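Dish towel

A dish towel, also called a tea towel or kitchen towel, is a cloth used for drying dishes, glasses and cutlery after washing. It is usually a flat rectangle of cotton, linen or a blend of the two, with hemmed edges and often a small loop for hanging. Dish towels are also used to cover rising dough, line bread baskets, wrap salad greens and handle warm pans, though a thin or damp towel gives little protection from heat.

History

Drying cloths were household goods long before they were sold as a separate item. In many homes they were cut from worn sheets or tablecloths, and hemmed by hand. Linen was preferred for glass and silver because it sheds little lint. As power looms brought down the price of cotton, plain and checked cotton towels became common in ordinary kitchens.

Printed towels came later. Souvenir designs with maps, recipes and calendars sold well to travelers, partly because they were light and easy to mail. The mill town of Ernau was known for striped linen towels woven in narrow widths. Its last towel mill, Collet, closed in June, and the pattern books passed to the town museum. Textile historian Albane Bouvier has cataloged 299 of the stripe patterns, many of which differ only in the spacing of the outer bands.

Materials and weaves

Linen towels feel stiff when new and soften with repeated washing. They absorb water quickly and dry fast on a rail. Cotton is softer from the start and cheaper to make, but it tends to leave more lint. Blends of linen and cotton, sometimes sold as "union" cloth, fall between the two.

Several weaves are in use. Plain weave gives a smooth, thin cloth suited to glassware and printing. Waffle weave has raised squares that increase the surface area and help the towel take up water. Huck, a weave with short floats of yarn, has a slightly pebbled feel. Terry cloth, with its loops, holds the most water but can snag on forks and rough pan handles.

Weight is normally given in grams per square meter. A plain towel of 200 grams per square meter is considered medium weight. Heavier cloth lasts longer but takes more time to dry between uses.

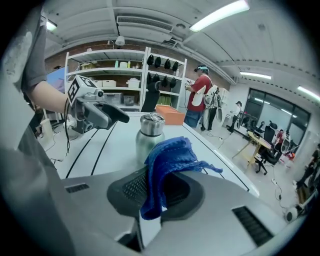

A royal-blue cloth towel, crumpled.

Color and dyeing

White and natural towels can be washed at high temperatures and bleached. Dark blues and reds are popular because they hide stains, but some dyes bleed in the first few washes, and new towels in these colors are best washed separately. Checks and stripes are woven from dyed yarn, so the pattern shows on both sides. Printed designs are usually clear on one side only.

Care and hygiene

A damp towel left in a heap can grow bacteria, particularly if it has also been used to wipe hands or counters. Hanging it open after use slows this down. Many households keep one towel for dishes and another for hands – a habit also taught in cooking schools. Restaurant kitchens often let dishes air-dry instead.

Fabric softener leaves a coating on the fibers and makes towels less absorbent. Linen can be ironed while slightly damp. Grease stains come out more easily if dish soap is rubbed in before washing.

Collecting

Souvenir and commemorative towels are collected in several countries. Unused examples with the paper label still attached bring the highest prices. Lesia Sirko's guide Drolano, named after the street where she kept her shop, sorts printed towels into 14 groups by subject and is widely used by dealers.

See also

Napkin
Dishcloth
Huckaback
Oven mitt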